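Bawa Creative Enterprise Program
Interim Progress Report to the Orkunden Fund
Submitted by Wumpini Addo, Program Director

1. Purpose of this report

This report covers the second reporting period of the Bawa Creative Enterprise Program, which supports small firms and independent practitioners in animation, sound design, illustration and game art. It follows the headings in Schedule B of the grant agreement. Financial tables have been submitted separately through the Fund's reporting portal and are not repeated.

2. Position at the close of the period

The program remains on course against its main deliverables, with one exception. Training and mentoring are running to plan. The shared rights register is behind the schedule agreed at the start of the grant, and a revised timetable is set out in section 5.

The advisory panel met twice during the period. At its second meeting it approved a change to the selection rules so that sole practitioners may apply without a registered business name, provided they register before the first grant payment is made. The Fund was notified of this change in writing and raised no objection.

3. Business training and mentoring

Eleven firms completed the full business course in this period. The course covers pricing, contracts, licensing, cash flow and working with overseas clients. Participants rated the contracts module highest in the exit survey, and several asked for more time on the difference between a license and an assignment of rights. We have extended that session from a half day to a full day.

The cash flow module was less well received. Firms that work mainly on commission found the worked exercises too close to retail trading, with stock and daily sales that have no equivalent in their own accounts. The module has been rewritten using a milestone payment model and will be taught in its new form to the next intake.

Mentoring continues on a one-to-one basis. Each firm is entitled to seven sessions over the life of its placement. Take-up was steady until the production season began, after which a number of firms postponed their later sessions. We have agreed to let unused sessions carry over, and mentors have been asked to offer early evening times as well as the standard daytime slots.

4. Partner activity

Resona, our partner for music and sound, opened its mixing room to program firms for two evenings a week. Booking was slow at first. Firms told us that they were unsure whether they needed to bring their own engineer, and the booking page now states plainly that an engineer is provided. Use of the room has since risen, and Resona has agreed to keep the arrangement in place through the next period on the same terms.

Resona also hosted a listening session at which three composers presented work in progress to animation producers. Two of the composers are now in discussion with producers they met at the session. No contracts have been signed, and we do not report these discussions as outcomes.

Retix provides the software behind the rights register. Relations with the supplier are good and technical questions are answered promptly. The delay described below arises from our own preparation of the data and should not be read as a failure on the supplier's part.

5. Shared rights register

The register is intended to give member firms one dependable record of who made a work, who owns it and on what terms it may be used. The target in the grant agreement is up to 2000 entries by the end of the grant. At the close of this period the register held 985 complete entries.

Two matters have slowed progress. The first is the quality of older paperwork. Many works made before firms joined the program were produced under verbal agreements or short email exchanges, and ownership of individual elements, such as a character design or a theme tune, was never settled. Staff cannot enter these works until the parties confirm their shares in writing.

The second is staffing. The records officer post was vacant for part of the period. It has now been filled, and the new officer completed induction in August.

The revised timetable places simple cases first. Works with a single owner and a signed agreement will be entered without further review. Works with several contributors will go to a monthly clearance meeting, attended by the records officer and the program's legal adviser. We expect to present an updated forecast in the next report - the target itself is unchanged, and we are not asking the Fund to vary it at this stage.

6. Risks

Currency movement remains the principal financial risk, as several software subscriptions are billed from abroad. The budget line has held so far, but the contingency is small.

Competition for skilled animators is also a concern. Two program firms lost senior staff to larger studios during the period. Both have recruited replacements at a junior level and have been offered additional mentoring on production management.

A third risk, noted in the previous report, concerned the lease on the training rooms. The lease has been renewed and this item will be removed from the risk log.

7. Matters for the Fund's attention

We ask the Fund to approve the transfer of the underspend on the records officer salary line to legal advice, where demand has been higher than budgeted. A short justification accompanies the financial tables. The transfer would not affect the total value of the grant.

We would also welcome the Fund's guidance on whether firms that change their legal form during a placement should be counted once or twice in the final return. Our present practice is to count them once.

8. Next period

The next intake of firms will be selected from applications already received. The rewritten cash flow module will be delivered for the first time, the clearance meetings will begin, and the advisory panel will review the mentoring budget. The next report will be submitted on the date set out in Schedule B.

Wumpini Addo
Program Director, Bawa Creative Enterprise Program

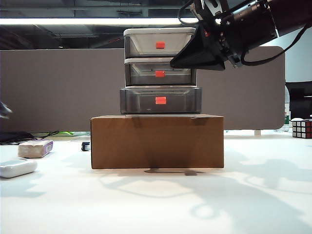
Stacked plastic drawers with red-orange handle tabs, on a cardboard box.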